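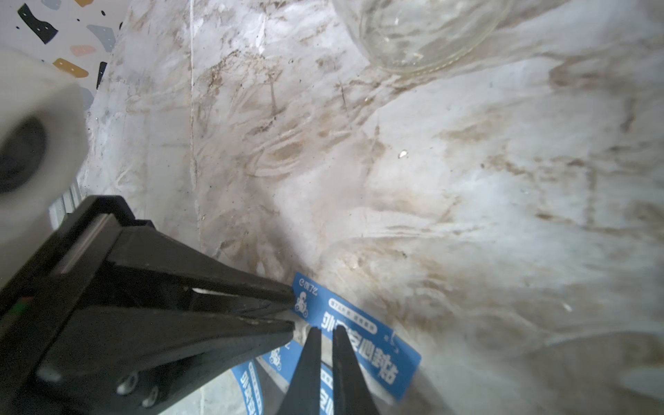

4 min read

Peeling a label takes longer than printing one. Ask anyone who saves bottles. Corner first, then slow, then the swearing when it tears and leaves the white fuzz behind.

We gave a shelf's worth of odds and ends to this issue — the things people keep because the things are still good. Bottles mostly. Game boards. A toy or two. Old delivery stickers, the blue kind, with the rider on the scooter.

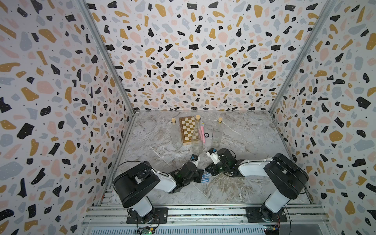 Saving glass is an old habit and a cheap one. Whitlock, the secondhand place on the corner of Girnar Street, sells corked bottles for 3 dollars and cant keep them in. Clear ones go first. Stand three of them by a folded chessboard and the squares show right through the glass, light and dark, a bit bent. Better than a vase. Oil, vinegar, bath salts, whatever. Just dry the inside before the cork goes back, 22 hours upside down if you have the patience.
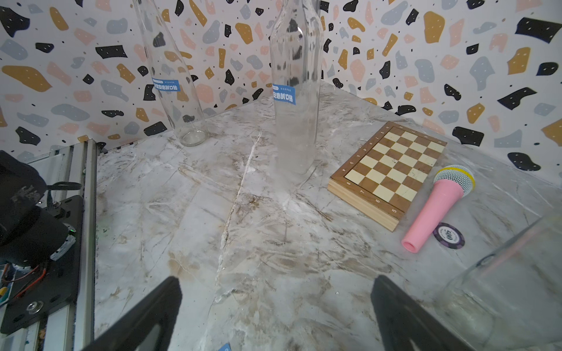 BIRARI, June — Game night stuff ends up in with the kitchen stuff here, always has. A chessboard with its numbers down the edge, a poker chip marked 500, a pink toy microphone. Tall bottles behind, blue labels still on.

Leave the labels, some say. Batulov, the flea market out past the depot, has 7 stalls of bottles and most of teh sellers don't bother soaking. Warm water and dish soap if you do. Baking soda paste for the stubborn glue. The chip wants a damp cloth only, and keep the chessboard well away from the sink.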